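Kivport Low Wooden Box, Brown
Open storage for shelves, benches and tabletops 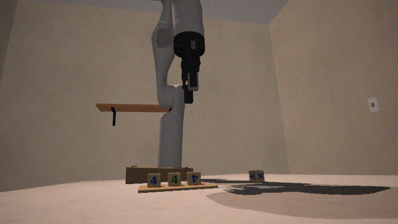
The Kivport is a plain box for the small stuff that ends up loose on a work surface: cable ties, pencils, seed packets, spare screws, mail. It was first made for the Idel line of shelving, where the gap between shelves is short and a tall bin won't slide in. Most people now buy it without the shelf. On a pale tabletop the brown wood stands out clearly, and the low sides keep it from taking over the surface or hiding whatever you keep behind it.

Size and weight

The box is 21 inches long. An empty box weighs 2 pounds and can be picked up with one hand. Please measure your shelf before ordering, and leave a little extra room at the front for your fingers. Idel shelves take one box lengthwise with space left over at the end. Two boxes side by side will fit on the deep version of the shelf but not on the standard one.

The load limit is 20 pounds, spread over the whole floor of the box. The limit applies when the box is sitting on a flat surface. If you plan to carry it around full, stay well under that.

Wood and finish

Boxes are cut and put together at the Kadlec shop. Grain and shade vary from one board to the next, and two boxes from the same order may not match. If you need a set that looks close in color, write "match" in the order notes and the packers will pick from one stack. They do this by eye. It can add a few days in the busy season, which starts in November.

The finish is a thin brown stain under clear wax. It handles dust and dry hands well. It does not handle standing water. A wet flowerpot left in the box overnight will leave a ring, and the ring does not sand out easily. Use a saucer or a plastic tray under anything you water.

Care

Wipe with a dry cloth. For sticky spots, use a damp cloth with a drop of dish soap, then dry the wood right away. Rewax when the surface starts to look dull – usually the top edges go first, where hands rub. Any clear furniture wax will do. Don't use oil over the wax, as it stays tacky and picks up lint.

Keep the box away from heaters and out of direct sun if you can. The color fades unevenly when one end sits in a window.

Accessories, sold separately

Gakgate divider: a thin wooden panel that stands across the box and splits it into two sections. It holds by friction and can be moved. Push it down evenly from both ends, or it will jam at an angle. The current Gakgate fits all boxes now on sale. It does not fit the first batch, which had slightly thicker sides. If your divider bows in the middle, you have one of those, and we can send a shorter panel at no charge.

Felt liner: gray, cut to the floor of the box, no glue. Good for hand tools and anything that rattles. Shake it out over the trash now and then.

Label holder: small metal frame with two screws. Drill a starter hole first. The sides will split if you drive the screws straight in.

There is no lid. We tried one and dropped it because it warped.

Ordering

Item number: 117
Color: brown only
Sold: singly
Assembly: none

Boxes ship in a plain carton with paper padding. Orders placed before noon leave the same day when the item is in stock. Orders of more than 20 boxes ship on a pallet and need someone at the delivery address to sign.

Returns

Unused boxes can be sent back within 21 days of delivery. Keep the carton, as the box needs it for the trip back. Boxes that have been drilled, painted or rewaxed can't be returned, but a cracked board or an open joint is covered for 2 years whether or not you have changed the finish. Send one picture of the damage and one of the underside, where the batch mark is stamped. The mark is faint on some boxes – tilt it toward a lamp and it should show up.

Dividers and liners can be returned on the same terms. Label holders can be exchanged if the screws are still in the bag.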